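Plivemora laundry work: where we are, September

Hi Denise,

Quick one this time, and it's mostly good news! We set out to collect 600 hand-held gripper demos of picking up clothes in ordinary bedrooms, and we have 694 (the Cheetham flat was very productive). After I threw out the ones with bad tracking, 531 are left for training, so we're a bit short on clean ones, but I think we can catch up by the end of next month.

The thing I'm most excited about is the grasp labels. We used to mark only the moment the fingers close. Now we also mark the approach, and the policy trained that way misses far fewer crumpled pieces on the Ornden arm. Socks are still a pain, I won't lie. So are busy bedspreads, where dark prints and dark clothes get mixed up by the segmenter.
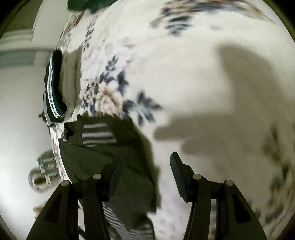 I'd like to spend the next stretch on 200 more demos with patterned bedding and shadows falling over the clothes, then rerun the Zadar baseline so the comparison is fair. No change to the budget, though we may need one more set of finger pads. Could you let me know if that order has to go through you?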